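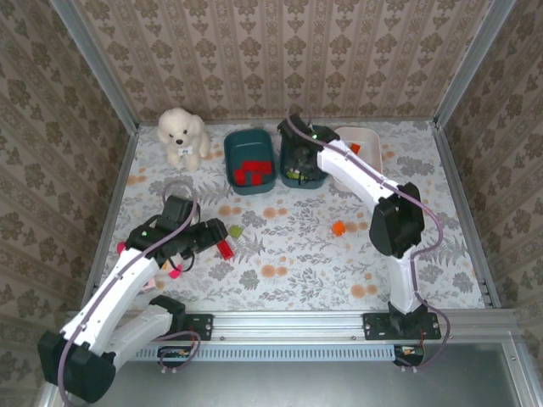

I have a theory that most of us tidy toys for the benefit of other adults. My own flat in Broninport has been run on this basis for years, and I'd like to argue against it, having been one of the worst offenders going. What changed my mind was sorting by colour, of all things. Red blocks in one bin, yellow-green in the next, an orange one in the pale bin at the end, and a fluffy cream dog with a bow under its chin sitting beside the lot like it's minding a shop. There are still loose pieces out on the leafy sheet and I've stopped twitching about them. A small orange block lying next to a printed orange blossom is very easy to miss, mind you, so do run your hand over the cloth before you shake it out.

For a long time I was a big basket person. Everything went in, lid on, done in a minute and a half, and the living room looked as if no child had ever set foot in it. I was terribly proud of that basket! Then my friend Inmaculada Montes came round with her two and I watched them tip the whole thing over to find one block. Of course they did. What else were they meant to do, dive in with a torch? All I'd made was a very handsome way of getting 126 pieces onto the floor at once.

So I went too far the other way, as I tend to. I bought a set of little drawers and labelled them by shape: long ones, short ones, arches, odd bits. (Odd bits was the fullest by miles.) My husband Unai thought it was lovely and never put a single thing away in it. The children couldn't read the labels, and neither of them has ever in their life wanted an arch in particular. They want a red one. They'll swap a long for two shorts without a murmur, but hand them a green when the tower is meant to be red and you'll hear about it until bedtime.

Colour is how they think about the things, so colour is how they'll put them away. I really do believe it's that simple for the under-sixes. Low, open bins, no lids, wide enough to see the bottom of. Three of them is plenty. I tried five once and we spent the whole time arguing over whether yellow-green counts as yellow or green, and I'm not doing that again before tea.

My neighbour Adoración Aguirre disagrees with me strongly and I should give her a fair hearing. She says children learn more from a muddle, that rummaging is half the fun, and that I'm turning play into stocktaking. She may have a point about the rummaging. I do remember the noise of it from my own childhood, both arms in up to the elbow. But she has a spare room with a door that shuts, and I have a table that needs to be a table again by six o'clock. We're solving different problems, she and I.

Where I won't budge is on the soft toys. They don't go in bins. A plush dog stuffed head first under a heap of blocks is a miserable sight, and it gets you a miserable child as well. Ours sit out on top of things, facing the room, and if a visitor thinks that looks untidy they're welcome to hoover round them.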